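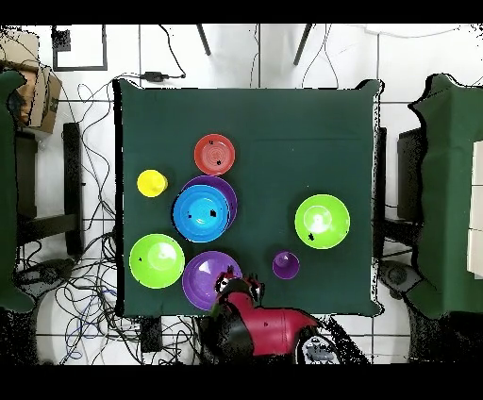

Drelleston bench says the gripper was already slow to open before the stop, and that they saw the same lag at the end of the previous shift and did not write it down. Noted. It changes the order in which I would look at things, so I am putting it first.

Wednesday, bench 2, table-clearing task

Fault: arm stopped during the approach to the large purple bowl, fingers over the rim. Controller reported a following error on the wrist joint, then dropped to hold. Brakes engaged normally. No contact with a person, no damage to the bowl or the cloth. E-stop was pressed after the hold, at 2:40 p.m., as a precaution.

State of the setup: plastic set on the green cloth, plates and bowls mostly to the left, small purple cup and the second lime-green bowl on the right. Blue plate resting on the purple one. The overlap is intentional (unstack test) and played no part in the fault. Run was at cycle 1,244 since the last gripper service.

What the log shows

Wrist current is flat through the move out from the base, then climbs in the last part of the descent and stays high until the trip. Commanded position keeps moving, measured position does not. The joint was being pushed against something or was binding. Elbow and shoulder are clean.

Finger position is the odd one. The open command goes out at the start of the descent and the fingers should be fully open well before the rim. They reach 38 mm and sit there. The planner does not wait for the open confirmation on this task. It assumes it. So the arm goes on down with a gripper narrower than the model says it is, and one finger can land on the rim where the plan has clearance.

That would account for the wrist load. It does not account for why the load starts a little before the height of the rim. Possible that the rim height in the model is wrong for this bowl. The bowl models were entered by hand from the Nilton set and I have not remeasured them.

Checks done

1. Power off, locked out, wrist turned by hand. Smooth through the full range, no notch.
2. Gripper cycled 12 times on the bench with no load. Opened fully on nine, stopped short on three. All three short ones followed a long pause in the closed position.
3. Finger slides cleaned and inspected. Old grease, dark and stiff, on the left slide. Right slide fine.
4. Gripper connector reseated. No change.
5. Rim height of the large purple bowl: not done, calipers are at Kershaw.

Repeated check 2 after cleaning and fresh grease. No short openings. One set of 12 is not enough to call it fixed.

Safety point

The hold worked. What I do not like is that the wrist trip was the only thing that caught this. The threshold is set loose on this bench for the heavier bowls, and the arm pushed for longer than it should have before it let go. With a hand on the table instead of a bowl, that is a bad afternoon. Until the threshold is reviewed, no reaching over the cloth to reset items while the arm is enabled. Disable first, then reset. This applies to quick resets too.

Changes made

Planner now waits for the open confirmation before starting any descent. Timeout gives a stop and a message. Costs a little time per pick.

Wrist threshold lowered for plates and cups. Bowls left as they were until the rim heights are checked.

Gripper service interval is 3,000 cycles in the Brevovov sheet. Cutting it in half for this bench, and adding a slide inspection at the start of each week.

Open

Ask Drelleston which shift the lag was first seen on and whether the log from that day was kept. Get calipers back. Remeasure all bowls, both colors. Rerun the same layout from the same start pose with the logger at the high rate, wrist and fingers only. If the load still appears above the rim with the fingers fully open, the grease is not the whole story and the wrist comes off.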